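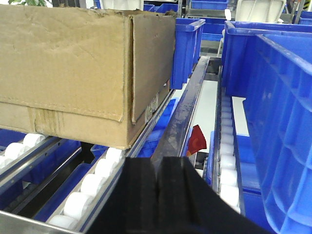 Why I picked the flow rack

My project is about a shelf. I know how that sounds, and my housemates have been making jokes since April, but bear with me! The shelf is a gravity-flow rack, the sort with lanes of rollers set on a slope so that boxes go in at the back and slide down to the picker at the front. You take one, the next one comes down. No motor, no plug, nothing to switch on. I did my placement in the parts store at Drestow and by the end of the first week I was a bit obsessed with it.

The question I ended up with was a small one: why do some boxes run down the lane and others stop halfway? The store puts 3,000 boxes a month through its racks, and every one that gets stuck means somebody walking round the back with a pole (yes, there is an actual pole, with tape round one end).

What I looked at

My tutor wanted me to do the maths of rolling friction first. I did, and it's in the appendix, but I'll admit that I learned far more from standing next to the thing. The boxes at Drestow get used again and again, so what sits on the rollers is often a tired old carton like the tan one in the photo, all creases and scuffs, open at the top, with one end flap folded outwards and clear tape on the side that has gone yellow in layers. I got very fond of boxes like that. A brand new box is boring. It's stiff and square and it rolls.

Old ones go soft along the bottom, and soft cardboard sags into the gaps between rollers. I tested this by loading the same weight into new and old boxes and letting them go from the top of the lane. I did 591 runs altogether, over 31 working days, with a stopwatch and a clipboard, and my knees have not forgiven me.

What I found

The age of the box mattered more than the weight in it, which surprised me. A heavy new box nearly always reached the front. A light old one was a gamble. Worst of all were light old ones that had gone in at a bit of an angle, as they'd drift until a corner rubbed on the divider between lanes and then just sit there.

Flaps were the other thing. An outside flap doesn't look like much, but if it hangs over into the next lane it can catch the box beside it, and then you've got two stuck instead of one. The people who load the rack all knew this already. They tuck the flaps in without thinking – I only noticed because I kept forgetting to do it myself.

I also had a go at cleaning. Dividers pick up grime from all the cardboard going past, and I was sure that wiping them down would speed everything up. It made no difference I could measure. They did look nicer.

Plastic bins

The obvious answer is to swap cardboard for plastic bins, and Drestow does use those for small parts. I borrowed 6 of them and they ran beautifully every time. The trouble is that goods arrive from the supplier, Pilkington, in cartons, so somebody would have to tip everything from one into the other. I worked out the time for that and it came to more than the time lost to stuck boxes, so I dropped the idea.

What I'd suggest

Retire boxes sooner. I made a simple press test for the bottom of the box (thumb in the middle, see if it gives) and wrote it on a card to hang by the loading side. Load them straight, flaps in. If there's money going, put the rollers closer together in the two lanes that take the lightest stuff.

If I did the project again I'd film the runs from the side instead of trusting my own eyes, and I'd start with a smaller rack. I'd also like to try it in winter, when the loading door is open less and the cardboard might be drier. The run sheets are in Appendix B, coffee stain included.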